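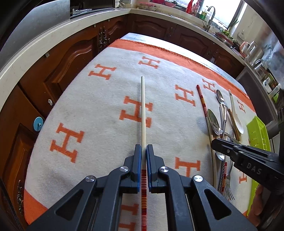 Robotics | Company news | Press releases

Geltar to record kitchen cutlery sorting in ordinary homes

VILTSTEAD, 16 Aug 2023 — Geltar, which develops software for robot arms used in the home, has started the second stage of its Drekora project. The work consists of recording people as they pick up, move and sort cutlery in their own kitchens, using hand-held grippers in place of their fingers. The recordings will be used to train a system that learns from examples.

The first stage ended in January and produced 571 recordings, all made at the company's workshop in Viltstead. The second stage moves into private homes. Geltar has signed up 40 households so far and plans to add more before the winter.

Each household is visited by a two-person team. The person doing the task holds a gripper in each hand, with a camera mounted on the tool, and works at the table or worktop they would normally use. No robot arm is needed at this point. The grippers have the same parallel fingers as the arm that will later carry out the task, so what the camera records from a person's hand is close to what it would record from the arm.

"In the workshop we had one table, one set of spoons and the same lamp all day," said Roxana Dobre, who runs data collection at Geltar. "The system got good at that table. We put a patterned cloth on it and the results dropped straight away. So we want cloths, trays, odd spoons, whatever people have."

Cutlery was chosen as it is thin, often shiny and tends to lie in piles. Chopsticks roll when touched. Soup spoons, teaspoons and tablespoons all have to be held at different points, and a handle lying under another handle has to be freed before it can be lifted.

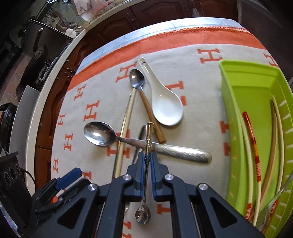
Participants are asked to work at their own pace and are not told which piece to take first. If a piece is dropped, the recording carries on and the drop is marked afterwards. Geltar keeps these recordings, as the later recovery is useful to the system — it shows what to do when a grip goes wrong. A session lasts 50 minutes including set-up, and households are paid for their time.

Dorin Stoica, head of engineering, said the company had changed its instructions twice over the summer. "We used to ask people to go slowly. They did, and it looked nothing like how anyone clears a table. Now we show them how to squeeze the handles and let them get on with it."

Recordings are checked by a team under Hrefna Laxdal before they are added to the training set. Faces, post and family photographs are blurred, and households can withdraw their recordings at any time up to the release of the set.

The target for the second stage is 1146 accepted recordings. Tests on a robot arm will follow at the Gavrilă laboratory, where Woo-jin Kang will compare a system trained on workshop recordings alone with one trained on both sets. Geltar will publish the results of that comparison, including the failed attempts.

Households within an hour's drive of Viltstead can still apply. Press enquiries should be addressed to Margarida Serrano at the Geltar press office.

Filed under: Home robots, Machine learning, Training data

14 shares | 3 comments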